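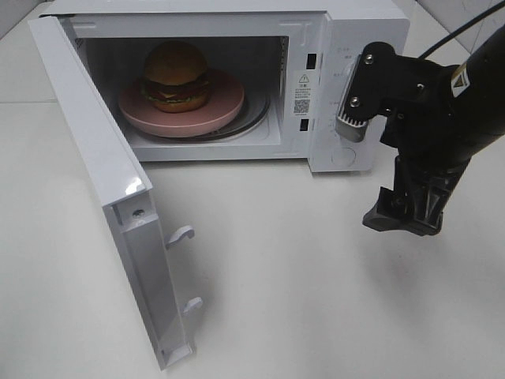
The toy hamburger on its pink plate, with the microwave door open.

News from the play kitchen corner

Many of you asked in November if the children could have a "real" kitchen for their pretend cooking, and not only the painted boxes we had before. Now we have one more piece for it. The white microwave stands on the white table, and the toy hamburger was the first meal on the menu. It has lettuce, tomato and a brown patty, and I must say that it made me a little hungry when I was setting the table.

Janka Sýkora made the plan for the corner, and she wants the children to practice the whole meal from the beginning to the end. They take an order, put the food on a plate, open the door, close it again and serve the guest. The difficult part is the waiting. Most cooks in our group are between three and five years old, and for them a pretend minute is very long. Stavros Liapis sings with them while the food is "cooking" – he has a song for soup and another one for pizza, and he is looking for words that rhyme with hamburger.

Some practical points for the parents:

The microwave is used only for play and it stays unplugged when the children are in the room. An adult is always at the table. Please explain to your child also at home that the microwave in your kitchen is a different matter, and that toy food never goes into it.

The corner is open in the mornings until 11:30. We take 2 children at a time, one cook and one guest, and after that they change places. Last month 13 children were on the waiting list for one morning, so please be patient if your child had no turn yet.

We wash the plates and the toy food at the end of every morning. If you want to help with this, write your name on the sheet next to the coats.

We are still looking for toy vegetables, small bowls and two aprons in child size. Used things are very welcome if they are clean and have no small loose parts. We do not need more cups – we have 22 of them already, and the drawer does not close well. You can leave your donations with Romana Kratochvíl at the front desk.

The next meal on the menu will be breakfast. Ideas from the children are collected in the yellow box by the door, and drawings are accepted too.

Danica Kovačević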